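自作キャリアボードが立ち上がるまで
組込みシステム演習 個人課題レポート

というわけで、半年かけて基板を一枚作りました。先に書いておくと、ちゃんと動いています。ただ最初に出した計画書とはかなり違うものになったので、どこでどう変わったのかを順番に書いていきます。長いです、すみません。

もともとのテーマは「小型モジュール用キャリアボードの設計と評価」でした。CPUとメモリが載った市販の小さいモジュールを買ってきて、それを挿す土台のほう(電源、USB、有線LAN、シリアル、あとファンのコネクタ)を自分で描く、というやつです。CPUまわりの配線を自分でやらなくていいから楽だろうと思っていました。甘かったです!

指導はŻak先生(Celina Żak先生)で、最初の面談で「電源の立ち上がり順は読んだ?」と聞かれて、読んでいませんでした。そこから二週間、モジュールの仕様書とにらめっこです。主電源と待機用の電源が別々にあって、土台側の電源は、モジュールから許可の信号が来てから入れないといけない。図で見れば一行の話なのに、回路にすると部品がどんどん増えるんですよね。

ボードには名前を付けました。「Sturnthorpe」です。ファイル名が board_new_new2 みたいになるのが嫌で、適当な響きで決めました。後で役に立ったので、名前は早めに付けるのがおすすめです。

回路図は同じ研究室のZübeyde Yurtさんに見てもらいました。彼女は去年、似た構成でバックプレーンを作っているので話が早いです。もらった指摘は全部で17件。そのうち4件は本当に動かなくなるレベルの間違いで、一番ひどかったのはUSBの差動ペアのプラスとマイナスが片方のポートだけ逆になっていた件です。何回も見たのに気付かなかった……。残りは抵抗の定数の書き忘れとか、シルクの文字が小さすぎるとか、そういう細かいものでした。

レイアウトは四層にしました。最初は二層で安くあげるつもりだったんですが、LANの配線の下にきれいなグラウンドを残そうとすると、どう頑張ってもUSBの線が横切ってしまう。Yurtさんの「そこでケチると測定で泣くよ」の一言で四層に変更です。基板の発注先はFlovbridgeで、学生向けの枠を使わせてもらいました。

届いた基板は思っていたよりずっと綺麗で、正直しばらく眺めていました。で、部品を載せて電源を入れたら、何も起きない。LEDも点かない。

原因は電源ICのイネーブル端子でした。プルアップの抵抗を、データシートの推奨回路のとおりに付けたつもりで、隣のページにある別の型番の回路を写していたんです。抵抗を一つ外して付け直したら、待機電源のLEDが点きました。夜の実習室で一人で拍手しました。

次が主電源です。オシロで見ると、許可信号が来てから5V系が立ち上がるまでは良いのに、3.3V系が途中で一回へこむ。モジュールのほうはこれを電源異常と判断して落ちてしまいます。出力側のコンデンサを増やしてみたり、ソフトスタートの定数を変えてみたり、ここで丸々三週間使いました。最終的にはソフトスタートを長めにして、さらにUSBの給電スイッチが入るタイミングを後ろにずらして解決です。原因を一つに絞りきれていないのは反省点で、Żak先生にも「両方いっぺんに変えたら分からないでしょう」と言われました。はい。

起動してからは早かったです。Linuxはモジュールのメーカーが配っているイメージがそのまま動いて、シリアルにログがだーっと流れてきたときは感動しました。LANの測定は、学内の機械Drostsideにつないで双方向でファイルを流し続ける方法でやりました。素直に測ったら送信側が700Mbpsで頭打ちになります。受信はもう少し出るのに。ケーブルを替えても同じで、結局は割り込みが一つのコアに偏っていたのが原因らしく、設定で分散させたら改善しました。ハードを疑って半日コネクタをはんだ付けし直していた時間を返してほしい。
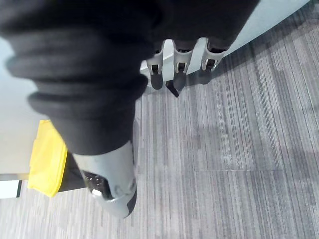
組込み演習報告集 第4号 9ページ

熱の話もしておきます。ファンなしで動かすのが裏の目標だったんですが、これは半分だけ達成です。アイドルと軽い負荷なら放熱板だけで平気で、コンパイルを走らせ続けるとクロックが落ちます。落ちるだけで止まりはしないので、用途によってはこのままでも良さそうです。今回のボードではファンのコネクタを端に置いてしまい、ファンを付けるとケーブルがLANの口の上を通るのが地味に邪魔でした。次の版では反対側に移します。

ケースは時間切れで、既製品に穴を開けただけです。穴の位置は一か所ずれました。やすりで広げたので使えますが、近くで見ないでください。

次の版でやりたいことを書いておきます。
・ファンコネクタの移動
・電源の各系統に測定用のピンを出す(今回は部品の足にプローブを当てていて、手が震えました)
・電源ICの型番を回路図に大きく書く
・シリアルのコネクタを、抜けにくいものに替える

測定ピンは、最初から付けておけば三週間が一週間で済んだ気がします。Kwiatkowskiの教科書にも「試作には測る場所を用意せよ」と書いてあって、読んだときは当たり前じゃんと思って飛ばしました。飛ばしちゃだめでした。

回路図と部品表、それからオシロの波形は研究室の共有フォルダの Sturnthorpe の下に全部入れてあります。部品表には買い間違えた部品もそのまま残してあるので、使う人は備考欄を見てから注文してください。待機電源まわりだけなら、そのまま流用してもらって大丈夫です。

最後になりましたが、何度も回路図を見てくれたYurtさん、面談のたびに痛いところを突いてくださったŻak先生、ありがとうございました。余った基板が実習室の引き出しに入っています。欲しい人は声をかけてください。イネーブルの抵抗は自分で直してね。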